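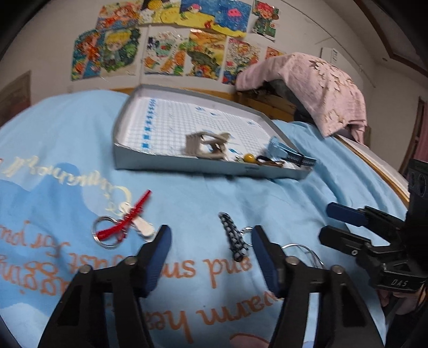

Humaira Yousafzai thinks the salt jars are being read too early, and that most of the disagreement between loggers would go away if they were left overnight before anyone writes down a number. I have now done it her way and the spread is smaller. It is not gone.

December 26, 2019

Two-point humidity check, Stoston loggers, before they go back to the Nurmi house.

Setup as before. Sodium chloride slurry in one jar (75 %RH), magnesium chloride in the other (33 %RH). Both jars 700 mL, wide mouth, lids with the new gaskets. Loggers hang on thread from the lid so the vents clear the slurry. Interval set to 300 s. Jars inside the foam cooler on the bench, heater off, temperature on the reference probe flat to within 0.2 C overnight. Condensation on the inside of the lid last time was from moving the jars off the cold windowsill. Kept them on the bench this time and the lids stayed clear.

The sodium chloride slurry had gone too wet. Poured off the standing liquid and added dry salt until the crystals stood above the surface. Table salt with anti-caking agent is still in the cupboard, labeled badly. Do not use it for this.

Results, after overnight soak:

Unit 124: 71 in sodium chloride, 32 in magnesium chloride. Low at both ends, worse at the top.
Unit with taped case: 74 and 33. Leave alone.
Unit with cracked vent: 74 and 36. Slow to come down. Repeated once, same figures. Pull from service.

Correction for 124 from the two points: slope 42/39 = 1.08, so corrected = 33 + 1.08 x (reading - 32). A bedroom reading of 58 becomes 61. At 18.0 C that moves the dew point from 9.6 to 10.4 C. The coldest spot we have measured on the north wall was 12.5 C, so the conclusion about surface condensation stands, but with less margin than in the August write-up. I have marked that table as superseded and put the corrected one behind it in the binder.

The correction assumes the sensor is linear between the two points. A third salt in the middle would test that. Magnesium nitrate would do (53 %RH at 25 C, a little higher when cooler). None in stock.

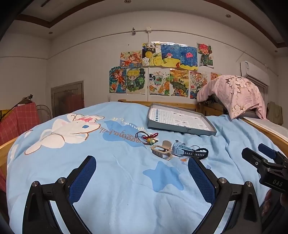
Zeeshan Mohmand asked whether the drift could be reversed by baking, as the Platach data sheet suggests for their own sensors. Possibly. Different sensor, different polymer, and I have no procedure for the Stoston. I would sooner try it on the cracked unit first, where there is nothing to lose. Draft plan: low oven, long soak, then back over the sodium chloride jar to rehydrate, then both points again. Battery out before anything goes in the oven.

Placement, for the next run. One logger mid-room at shelf height, away from the radiator. One within a hand's width of the north wall, low down, where the air is coldest. Nothing on the bed or behind curtains - last winter's trace from the Irkau flat had a hump every night and we spent two meetings on it before finding that the logger had been slid under a pillow.

Clocks: all reset against the lab PC. Unit 124 had lost four minutes since August. Old files not shifted, offset noted in the header.

To do:
Order magnesium nitrate, small bottle.
Print slope and offset on a label for the back of 124.
Throw out the old gaskets, they do not seal.
Repeat the 33 point on the taped unit after one more night. The trace was still falling slightly when I opened the jar.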